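Hotmont Two-Finger Gripper Kit
For school and club robots

Home > Clubs & Classes > Arms and Grippers > Hotmont

Price: 906 per pair
Availability: in stock, next batch in February

The Hotmont is the gripper we always wanted for our own student team, so we built it! It's a slim two-finger design for clubs that have outgrown picking up foam cubes and want their robot to handle the stuff people have at home. Many of the teams using it are working on the fridge task for the Olico household challenge, and it's a great one to practice.
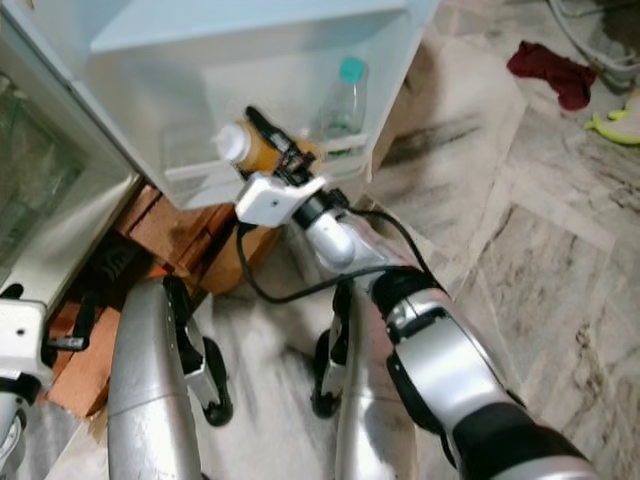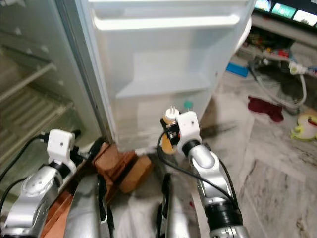

Fridge task practice, working at the open door.

Why the fridge?
Because it's hard in all the right ways. Door bins have a rail across the front, so you can't just drive straight in and let go. Students have to think about the approach angle, how high to lift, and when to open the fingers. A small bottle is a perfect first object - narrow enough to grip easily, but it'll tip over the moment you get sloppy. We've seen kids spend a whole afternoon on one bottle and come back asking for another go.

What's in the kit
2 grippers, left and right
Mounting brackets and screws
Control cables, 800 mm
Spare finger pads
Printed build guide with wiring diagram
Club workbook with 32 practice tasks, easy to hard

Fitting it
The kit bolts straight onto the Bestora training arm. For the Lo Presti arm you'll need the adapter plate (sold separately, see Accessories). Leave a generous loop of cable at the wrist and turn the joint by hand through its full range before you power up. If the cable pulls tight anywhere, give it more slack and try again.

Tips from the workbook
Start with the door propped open and leave door opening for later.
Practice taking an object out before you practice putting one in. Use empty bottles for the first few sessions.
Let a second student watch the elbow while the first one drives. It's very easy to stare at the fingers and forget the rest of the arm!

The workbook was written by Nanna Steinarsdóttir, who has coached over 32 club teams and still answers questions on the class forum most evenings. Task 2 is her favorite, and ours too.

Recommended age: 14 and up, with an adult in the room
Related: Hotmont finger pads, Lo Presti adapter plate, Bestora training arm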